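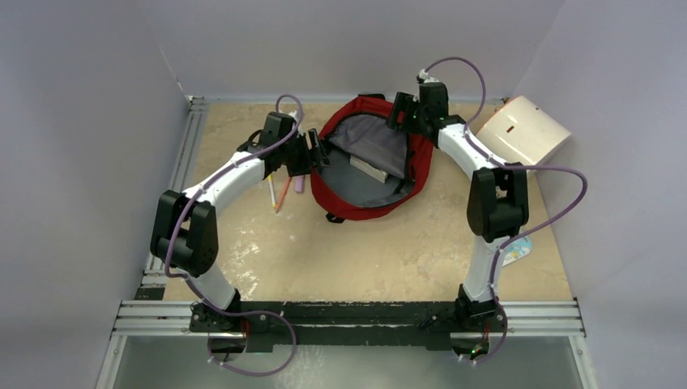 One of the packing cells at Vandach, with the red backpack used for the school bag task.

Search articles Type and press enter

Teaching two arms to pack a bag

Reading time: 3 minutes

Nawal El Idrissi starts her shift by emptying a backpack. She has done this every working day since April, when she joined the data team at Vandach, and she says that she now knows the zipper of this bag better than the zipper of her own coat.

"At home I pack quickly and I don't think," she tells me. "In this job I must think about where the pencil is before I move. If I hesitate, the hesitation is also recorded."

The company collects examples for a learning system that should one day put objects into bags and boxes without a person guiding it. For now, a person guides it each time. El Idrissi holds two handles at a desk beside the cell, and the two white arms repeat the movements of her hands. One full attempt, from the first movement to the last, is called an episode. On the day before my visit she recorded 121 of them. Not all will be kept.

The decision to keep or to reject belongs to Fouad Benmoussa, who sits in the next room with two screens. I asked him what makes a bad episode. I expected him to say a dropped object.

"No, a drop can be good," he answered. "If the pen falls and Nawal picks it up again calmly, I am happy, because the system must learn this also. What I reject is when the operator does something strange that has no reason. She waits, she goes back, she touches the bag two times. The model will copy it and we will not understand why."

He showed me one such recording, in which the left gripper opened and closed four times above the table before going down. El Idrissi had been talking with a colleague. She laughed when I mentioned it to her later and asked me to write that it was a Monday.

Soft things are the difficult part of the work. A box has the same shape in the morning and in the evening, but a backpack sinks, folds and turns a little each time it is touched. The front flap should stay open so that the grippers can reach the lining, and it does not always want to stay. The small stationery has another problem: a pencil lying flat on the table gives the fingers very little to hold.

"I try to come from above with the fingers a bit tilted," El Idrissi explains. "For the flat things I use the edge. I learned it from Essam, he was here before me. He had a very beautiful left hand."

Essam Chraibi has since moved to the group that trains the models, and he still comes down to the cells when a result surprises him. He told me about one week when the arms refused to go to the right side of the table. The team looked for an error in the software during two days. Then he watched the recordings and saw that the operators had placed almost all the loose objects on the left, for comfort.

"So it had learned correctly," he said. "We were the ones who had taught it that the right side is not interesting."

Since then the operators follow a sheet with starting positions, and the sheet changes after every seven episodes. El Idrissi does not love the sheet. She finds that it breaks her rhythm, and she has asked for a longer series. Benmoussa has refused so far, and they were still discussing it when I put on my jacket.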